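3. Placing, leveling and using the Flenora round table

This section applies to the Flenora round table with the standard column and the low column. Complete Section 2 (Assembly) before starting. For the Skileo clamp lamp and the Plarero drawer insert, see the sheets packed with those parts.

3.1 Before you start

Tools needed: 10 mm wrench (supplied), felt pads (supplied), spirit level (not supplied), soft cloth.

Finished height with the standard column is 740 mm, measured from the floor to the upper face of the top with the feet fully screwed in. Each turn of the feet adds to this height. The low column is intended for use beside an armchair or bed and is not covered by the seating clearances in 3.2.

CAUTION: Do not lift the assembled table by the edge of the top. Lift by the column, with the top cleared.

3.2 Choosing a position

1. Select a part of the floor that is flat and not crossed by a rug edge or door threshold.
2. Open every door in the room fully and check that neither the door nor its handle reaches the top. Check wardrobe doors and bed drawers in the same way.
3. In a bedroom, leave enough space between the table and the bed to change the bedding without moving the table.
4. Keep the table out of the direct air stream of a wall-mounted air conditioner if it will be used for paper, empty bags or other light items.
5. Where the table stands near a window, turn the top a quarter turn every few months. Painted finishes, light blue and cream in particular, may change shade unevenly in strong sun.
6. Place the table and sit at it once before fixing the pads. The pads are difficult to remove cleanly after a day.

NOTE: On wood floors, fit the felt pads even if the table will not be moved often. On carpet, leave them off.

3.3 Leveling

1. Clear the top.
2. Set the spirit level across the center of the top, parallel to the nearest wall.
3. Loosen the lock nut on the lowest foot with the wrench.
4. Turn the foot by hand until the bubble is centered, then hold the foot and tighten the lock nut.
5. Rotate the level a quarter turn and repeat with the remaining feet.
6. Press lightly on the edge above each foot in turn. If the table rocks, return to step 2.

The lock nuts should be tight but not forced. If a foot has been turned out so far that the thread is loose in its insert, screw it back in and raise the other feet less – or move the table to a flatter position.

3.4 Load

Maximum evenly spread load: 12 kg. The edge of the top is not rated for leaning, sitting or clamping, with the exception of the Skileo clamp lamp, which has its own load plate.

CAUTION: Heavy items go over the column. A single heavy item at the edge can tip the table even when it is below the stated maximum.

3.5 Using the top as a sorting surface

The round top has no rim. It is suitable for unpacking groceries and sorting small packaged goods, provided that items are kept back from the edge.

1. Wipe the top and let it dry. Grit under a carton will mark the paint.
2. Bring items to the table a few at a time.
3. Stand tall cartons toward the middle. Lay flat packages on their widest face, with any seam upward.
4. Place small boxes in front of or beside the tall cartons, where they can be read and reached without moving anything else.
5. Handle foil bags by the top seal. Holding the bag by the body crushes the contents and may split the side seams.
6. Before letting go of a bag, check that its base is resting on the top. Bags with a narrow base should be laid down or leaned against a carton.
7. Keep soft or fluffy items apart from opened food packages.
8. When sorting is finished, move everything to its storage place. The top is not intended for long-term storage.

NOTE: Printed foil and colored cartons can transfer ink to a light top if they are damp. Dry the outside of chilled or wet packages before putting them down. If a mark appears, see 3.6 and do not scrub.

Cables from lamps, chargers or other corded items should hang clear of the feet and must not be pinched under them. Leave some slack, so that turning the top does not pull on the plug.

3.6 Cleaning

Wipe with a cloth dampened with water and a little dish soap, then with a second cloth and plain water. Dry at once. For ink or grease, lay the damp cloth on the mark for a short time and wipe in one direction.

Do not use:
Scouring powder or abrasive pads
Solvent, nail polish remover or alcohol wipes
Steam cleaners
Silicone furniture spray (makes the top slippery)

3.7 Periodic check

Every October, or whenever the table has been moved to another room:

1. Check the lock nuts with the wrench.
2. Check the screws under the top. Tighten by hand only.
3. Inspect the felt pads and replace any that are thin, hard or dirty.
4. Repeat the rocking test in 3.3, step 6.

Replacement pads, feet and lock nuts are sold as Cifuentes service kit 3. The kit does not include the wrench. Columns and tops are supplied separately – state the finish when ordering, as the light blue has been made in more than one shade.

Round top, light blue, in use in a bedroom: 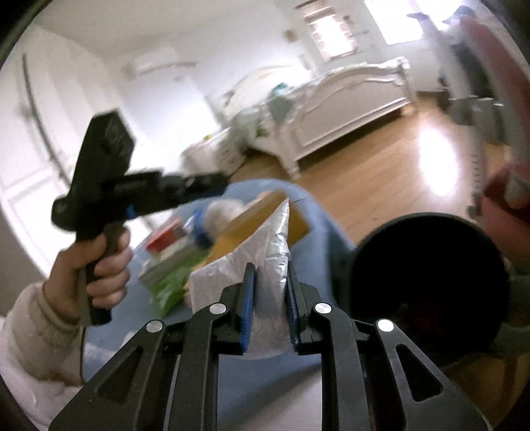

Page last modified: 07/12/2021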